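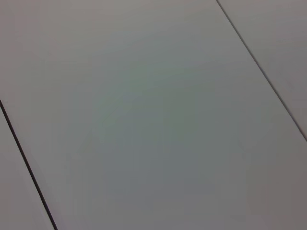
Graue Fläche mit zwei parallelen Fugen

Einführung in die Verwaltungsgeschichte, Handout 4: Das Formular

Wer glaubt, Bürokratie beginne mit dem Computer, hat noch kein Kassenbuch der Firma Vikberg gelesen. Der Bestand umfasst 3.369 Blatt, davon 111 leere. Auch die leeren sind gestempelt.

Zur Lektüre: Prata, Eduardo: Ablage und Gehorsam, Kap. 2. Die Fußnoten bitte mitlesen, dort steht das Argument.
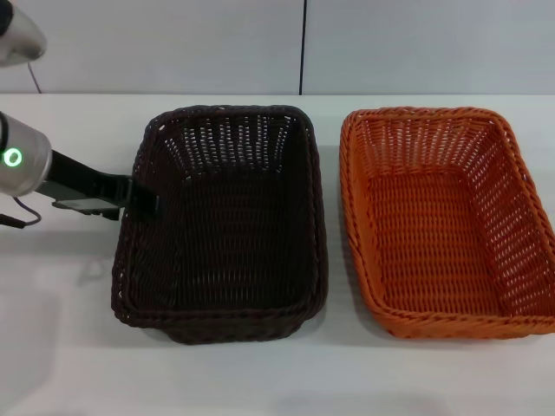

Prata unterscheidet Eingang und Ausgang. Was dazwischen lag, hieß bei Vikberg »in Bearbeitung« und konnte dort in Würde altern. Ein Antrag auf neue Tinte blieb 30 Monate liegen, bewilligt wurde er mit Bleistift. 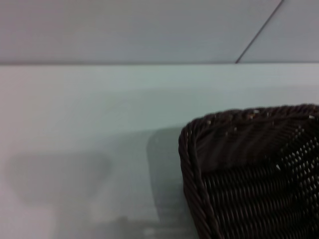 Für die Sitzung im Februar: Vergleichen Sie die Vordrucke von Vikberg und Soltani. Welche Spalte wird nie ausgefüllt, und wer hat sie trotzdem nachdrucken lassen? Abgabe: 300 Wörter, formlos. Das Deckblatt dazu gibt es im Sekretariat.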